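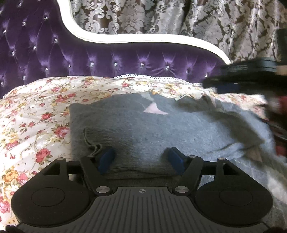
A bedroom with a tufted purple headboard and a damask curtain.

12 shares | 3 comments

Chapter 6
The Serial Drama and Its Viewers

A television series asks for a kind of attention that a film does not. A film is over in an evening. A series may run for years, and the writers often don't know at the start how long they will have.

This chapter looks at how a long story is divided into episodes. We will use one program throughout, the fantasy drama Okier, which ran for 16 episodes over two seasons. Its head writer, Heledd Price, planned the first season as a complete story. When a second was ordered, she had to reopen a plot she had already closed, and the early episodes of that season show the strain.

Three terms are needed before we begin. An arc is a line of story that carries across episodes. A standalone episode can be followed by someone who has seen no others. A bottle episode uses few sets and a small cast, usually to save money.

Section 6.1 covers the pilot. Section 6.2 deals with the middle of a season, where most viewers stop watching. Section 6.3 draws on a survey of about 4,000 viewers by Refugio Cisneros, who asked them when they gave up on a series and whether they ever went back to it.

Before reading on, watch the first episode of any drama you have not seen and note each question it leaves open.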